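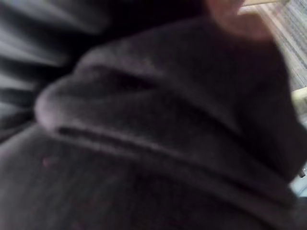

Perception and control notes, June

Most of this month went into one module in Degefa, our manipulation stack: the part that decides whether a wrist image is good enough to act on. Until now the planner took every segmentation mask at face value. With rigid parts on a plain bench that was acceptable. With cloth at close range it was not, and the grasp planner kept receiving confident masks built on very little information.

The new module is called Rosham. It sits between the camera driver and the segmenter and produces two numbers per image: a blur estimate and a coverage estimate. The blur estimate is the variance of a Laplacian computed over a coarse grid, with the lowest quarter of cells thrown out so that deep shadow does not drag the score down. Coverage is the share of the image taken up by the single largest region of similar color and texture. High blur with high coverage means the camera is close to one soft surface and either it or the surface is moving. In that state the segmenter is skipped and the planner holds its last good mask for up to 12 control cycles. After that it asks for a retreat along the approach axis.

Dark fabric is the hard case. Folds produce long, narrow shadows that look a lot like object boundaries, and the old segmenter split one piece of cloth into several objects along them. Corina Preda relabeled 506 wrist images with this in mind, marking creases as a separate class. The retrained model merges regions across a crease unless depth disagrees by more than a set threshold. The threshold is in the config file as crease_merge_depth. Please do not tune it per task without telling her.

Self-view masking

The second change concerns the robot seeing itself. The self-filter projects the arm model into the wrist camera and removes those pixels before planning. The model knows about links and joints. It knows nothing about a fabric covering, so soft folds along the arm passed straight through the filter and came out the other side as obstacles. The planner then refused paths that were clear.
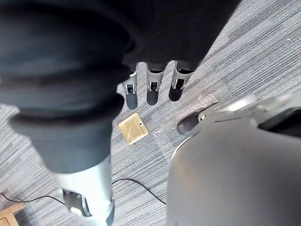
Wrist camera view with fabric over the arm, fingers pointing down, and a brass outlet cover and bubble wrap on the striped carpet.

Ayman Nseir replaced the fixed margin around each link with a learned one. The projected outline is used as a seed and grown outward through matching texture, then stopped at the first strong change in depth. Bare metal gets almost no growth. Covered sections get a lot - sometimes too much, if dark cloth on the floor touches the arm in the image. That failure is logged as a known issue and has no fix yet.

Floor clutter is handled separately. Clear plastic remains unreliable, as the carpet stripes show through and the depth sensor returns a mix of both surfaces. Thin cables are found in most views but dropped by the voxel filter further down. Wanda Szulc is testing a line detector that writes cables into the cost map directly, bypassing the voxels. A flat outlet cover should be treated as floor, and with the current height tolerance it is.

Tooling

The replay tool, Komine, can now step through a log and show the gate decision beside each image. It loads 1000 images at a time; longer logs are paged. Version 2 of the log format is required. Old logs convert with the script in the tools folder, but the converter drops joint torque, so keep the originals.

Kazimiera Szewczyk has moved the nightly regression runs to the Omosberg machines. Results post at 6:00 a.m. to the usual channel. A run that fails on gate latency alone is marked yellow and does not block a merge.

Still open: the hold behavior during a regrasp, where the last good mask may describe cloth that has since moved. Zofia Grabowska has a draft that shortens the hold when the fingers are closing. Comments go on the draft itself.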